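Hultum opens orders for household tidying package on two-legged robots

Last updated: 2018-11-12
Print | E-mail this story
Shares: 39 | Comments: 20

Hultum has begun taking orders for Ellora, a software and service package that lets a two-legged robot with jointed hands pick up and put away small household items. The first release covers footwear, folded towels and soft toys. Deliveries to paying sites are scheduled to start in February.

The package is sold to operators of serviced apartments, guest houses and assisted living units. Hultum does not sell the robot itself. Customers must already own or lease a compatible machine, and the company lists two supported bodies, both of adult proportions and both with five-digit hands. Support for wheeled bases is planned but has no date.

Ellora is made up of three parts. The first is a control module that runs on the robot's own computer and handles grasp selection and arm motion. The second is a site setup, done in person by a Hultum technician over two working days. The third is a support contract, billed monthly, which includes remote fault review and replacement of worn finger pads. None of the three can be bought alone.

During setup the technician walks the robot through each room and marks storage furniture by hand on a tablet. Shelves, racks, hooks and baskets are each given a type, a height and a list of what belongs there. Hultum says a furnished one-bedroom apartment takes half a day to mark. Rooms with the same layout can be copied and then corrected, and for most apartment buildings this will shorten the work considerably.

Footwear was chosen as the lead category for practical reasons. Shoes and slippers are found in nearly every unit, they are light, and they are put back in the wrong place more often than most other items. They are also awkward for a robot hand. A plush slipper changes shape when squeezed, and the opening can fold shut under a finger. A slipper with a firm sole behaves differently and can be held by its edge.

The module therefore treats soft and firm footwear as separate classes. For soft slippers the fingers close over the top and side, and grip force is raised in small steps until the item stops sliding. For firm ones the hand looks for the sole and holds it between thumb and fingers. If the class cannot be determined, the soft routine is used.

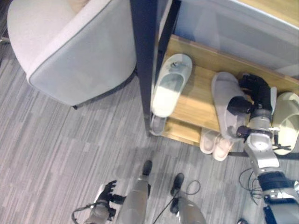
Low furniture adds a second difficulty. A tiered rack near the floor requires the robot to look down steeply while standing close to its base, and the arm has to reach forward without touching neighboring items. Ellora plans each reach against the marked outline of the rack and keeps a clearance of 20 millimeters from any shelf edge. Where two items sit closer together than the fingers can pass, the robot moves the outer one first.

The company has published results from a trial at Ivthorpe, a serviced apartment building that has used the package in its pre-release form. Over the trial the robot attempted 461 footwear pickups. Of these, 39 ended in a dropped item or a timeout and were passed to staff. The most common cause was a slipper pushed too far under a shelf for the hand to enter. The second was loss of grip on thin rubber sandals, which are now excluded from the supported list.

Towels and soft toys were tested at the same building, but Hultum has not released figures for either. The documentation describes both categories as supported with supervision, meaning that a staff member must be in the same room while the robot works. Footwear may be handled with staff elsewhere on the same floor, provided the remote stop is carried.

Speed remains modest. The data sheet gives a limit of 60 seconds for one pickup and placement, measured from the moment the item is selected. A task that runs over is abandoned, the item is set down at the nearest clear point on the floor, and a note is written to the log. Buyers comparing the package with manual housekeeping should work from that limit and not from the shorter times in the promotional material, which were recorded with items already facing the robot.

Pairing is included. The robot compares shape, color and size and places matching items side by side. It does not tell left from right reliably, and a pair may be returned to the rack in reversed order. Hultum lists this as a known issue and expects to correct it in the first update. Items without a match are placed on whichever shelf has been marked for singles, or left where they are if no such shelf exists.

Floor covering is addressed in some detail. Hard floors, low-pile carpet and woven carpet tile are accepted. Deep-pile rugs are not, because foot placement becomes uncertain when the robot leans forward. Loose mats must be removed or fixed down. Strongly patterned carpet does not affect walking, according to the manual, but may slow the detection of small dark objects on it, and additional lighting is advised in such rooms.

Customers are also asked to keep external cables away from the legs and hands. The manual recommends a cable check before each session and a second one after any change of battery or hand. It does not specify a routing kit, and this is a gap in the offer. An operator with several machines will want a uniform method, and at present each site has to work one out for itself.

Hand maintenance is covered more fully. Finger pads are rated by hours of gripping time, which the module records, and a replacement set is shipped when the count nears its limit. Fitting takes a hex key and does not require a technician. Joint wear is not covered and stays with the robot's manufacturer.

The main competing offer comes from Lebrun, whose retrieval service uses a wheeled base with a two-finger gripper. The Lebrun machine is faster on a clear floor and needs less setup, but it cannot reach the back of a tiered rack and does not handle plush items. Lebrun includes the hardware in its monthly rate, and for a site without a robot that will probably decide the matter. Ellora makes sense mainly where a two-legged machine is already in use for other duties.

Hultum quotes prices on request and has not issued a public list. The support contract runs for a minimum of one year. Setup is charged per building, with a reduced rate for copied rooms, and travel is billed separately. Cancellation during the first month returns the setup fee less travel.

Logs are stored on the robot and uploaded only when the customer opens a fault report. Pictures attached to a report are kept until the fault is closed. The customer can turn uploads off completely, though remote fault review is then unavailable and the monthly rate stays the same.

Orders placed now will be filled in sequence, with existing trial sites served first. A revised data sheet covering towels is to be issued before deliveries begin.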